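Home | Forums | New Posts | Search | Log In

Small Spaces Board > Kitchen & Laundry

Sorting stuff when you have no closet to speak of
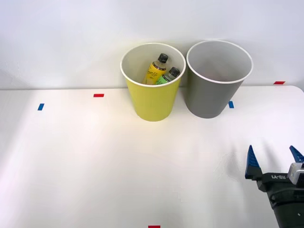 saltypretzel50
So I moved into the Warner building in February and the whole apartment has one closet. One! It's maybe 12 inches deep and the water heater got there first. I've been going back and forth on open bins versus stuff with lids, and I'm leaning open because I know myself, if there's a lid I'll just pile things on top of it. How do you all keep it from looking like a yard sale?

mudroom_mo
Open bins, always. I have 3 by the front door (mail, dog things, everybody's hats) and my kids put stuff in them, which they never once did with the lidded ones. Get different colors and skip the labels.

unit1111
Gonna disagree with mo. Open bins are dust bowls, especially if you live on a busy street like I do. I bought the Skeltico stacking boxes with the flip front and I'd never go back. They cost more, yes. I paid around $50 for the set.

mudroom_mo
Fifty bucks for boxes! I'd rather vacuum out a bin twice a year, thanks.

unit1111
Twice a year, ha. Come look at my windowsill after one weekend and then talk to me.

Print this thread | E-mail to a friend

quiltbag
You're both kind of right? I do open for the things I grab every day and closed for anything fabric. Wool in an open bin is asking for moths, I lost a really nice Mondal blanket that way and I'm still mad. Also OP, go up the wall if your lease lets you. One long shelf over the door holds a ridiculous amount.

saltypretzel50
Ooh, over the door hadn't crossed my mind. The lease says no big holes but it's pretty vague on what big means, so I'll ask the office. Leaning toward quiltbag's half and half idea. Sorry unit1111, the flip fronts are cute but I'm broke till my deposit comes back!

unit1111
Fair enough. Watch for them used, people dump them when they move.

Recent threads
- Orkerholm shelf brackets, any good?
- Dish rack for a tiny sink
- Where do you put the ironing board
- Curtain instead of a closet door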